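Altusley returns with double episode
2018-06-10

Hospital soap Altusley is back tonight after its break, with 54 minutes instead of the usual slot.

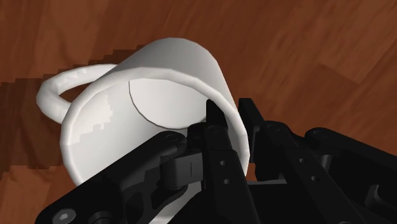 Who set fire to the Virneck clinic?
Still not known. The show keeps that back until the final part, but Dr. Murakami gets a threatening letter and hides it from the police.

Also tonight - the Ditex strike enters its second week, and teh union boss is offered 1,000 dollars to walk away. She takes 300. Filmed in April, mostly at night. Repeat tommorow for anyone who misses it.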